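Gristadach, 9 de octubre de 2022

Listeck presenta la lámpara de mesa Pedano

La empresa Listeck comunica que la lámpara de mesa Pedano está disponible desde hoy en su tienda de Gristadach. El modelo fue mostrado por primera vez en julio a los clientes del taller Gilbert, y sus comentarios han servido para mejorar la posición del interruptor.

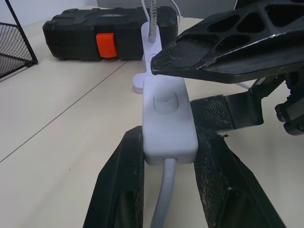 Lámpara de mesa con base blanca, brazo flexible metálico e interruptor en el cable.

Pedano está pensada para escritorios pequeños y para la lectura de noche. El usuario puede orientar la luz con una sola mano y encenderla sin levantarse de la silla. La lámpara se entrega montada, con garantía de tres años, y se puede reservar también por teléfono. Los pedidos se envían en un plazo de seis días.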